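Subject: Re: Open day at Durnstead – is it worth the drive?
Date: April 6, 2018
List: Iditz small automation list

Earlier on this list someone wrote:

> Has anyone on the list been to one of the Durnstead open days? I'm
> thinking of taking two people from our shop. We put together small
> gear trains by hand, mostly plastic, and I keep hearing that a two-arm
> setup could take some of it over. I don't want to drive 141 miles to
> watch a robot wave at people. What do they show, and do they let you
> ask questions?

I went to the last one, so I can answer most of this. Short version: yes, go, but go in the morning.

The open day is in the long building behind the Pradley office. You sign in at the front desk, they give you a badge and a sheet with the times, and after that you are mostly left alone. There are talks upstairs if you want them. I skipped all but one. The one I sat through was about guarding and was fine, though the slides were hard to read from the back.

What you would want is the assembly bench at the far end of the ground floor. They call the project Moon. I asked why and got two different answers. It is a small job on purpose: plastic spur gears, blue, fine teeth, going onto a length of aluminum extrusion so that they mesh. Black grippers with tapered fingers do the handling. You get close enough to see the layer lines on the fingers, and there is a screen next to the bench with the camera views on it, so the people in the second row are not left out.

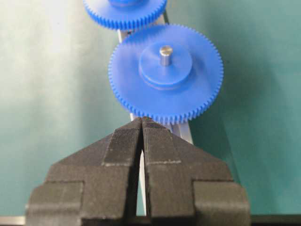 The finger pads have fine ridges, and I asked about wear. They said they change the fingers when the grip starts to slip and don't keep to a schedule. I would have liked a number there. They did have numbers for other things. The cell had logged 1,094 attempts at the full job since December, and 507 of those went through with no one stepping in. Those are their figures, read off a sheet taped to the bench, and I have not checked how they count a failure. I thought it was decent of them to put it up where visitors could see it.

The hard part, according to the person running it, is getting the second gear down when the first one is already on its shaft. If the teeth land on top of each other the gear sits high and has to be turned a hair before it drops. If you do this by hand you know the feeling, and your fingers sort it out before you think about it. The robot has to find it by small moves. They stop between steps and talk you through what comes next, which makes it slow to watch but easy to follow. At one stop the large gear was already on the rail and the smaller one was still lying on the mat.
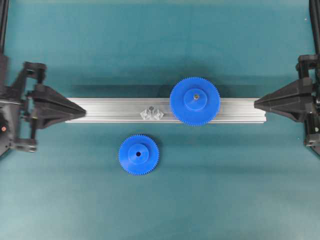 One visitor wanted to know why they didn't just chamfer the teeth and be done with it. The answer was that they could, but the parts people bring them usually can't be changed, so they would sooner solve it with the part as it is. Somebody else said his shop had changed the part and never regretted it, and that went back and forth for a while. I am more on the side of changing the part, but I see why a demo would not.

On your other question, they do let you ask, and they let you ask during the run. I asked about cycle time and was told plainly that a person is faster at this job and will be for a while. They see the use in long runs with the same parts and nobody at the bench at night. I can't say if that fits your shop. If you change over several times a day I doubt it.

They ran the whole thing twice while I stood there. The first run stopped partway and was started over by hand. The second went to the end, with both gears on the rail and the teeth meeting properly. 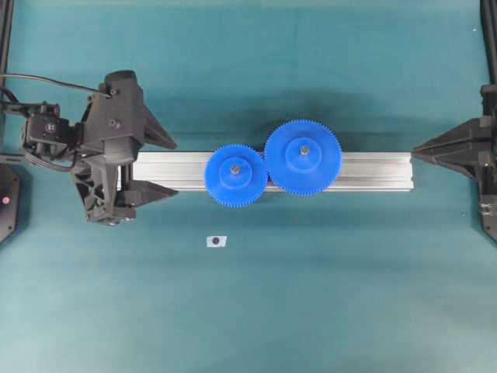 A few practical things. The lot fills up early and the overflow lot is a walk. Wear closed shoes, they turned a couple of people away from the machine side for sandals. The coffee is free and there is no lunch, but there is a diner across the road that was used to the crowd. The bench gets busy after noon and then you are looking at the backs of heads, which is the reason I said morning.

Bring some of your own parts. I didn't, and the people who did got a lot more out of the day. One pair had a bag of small housings, and the staff spent a good while with them talking about where a finger could get in. They won't run your parts on the spot, but they will tell you if they think it is a bad fit.

You should also ask them about fixturing. I spent my time on the grippers and only thought on the way home about what it takes to hold a rail still while something presses on it. If you get an answer, please post it here. I'd also like to know if the sheet on the bench has moved past 507 by then.

I can send you the handout from the guarding talk if you want it. It is 2 pages and easier to read than the slides were.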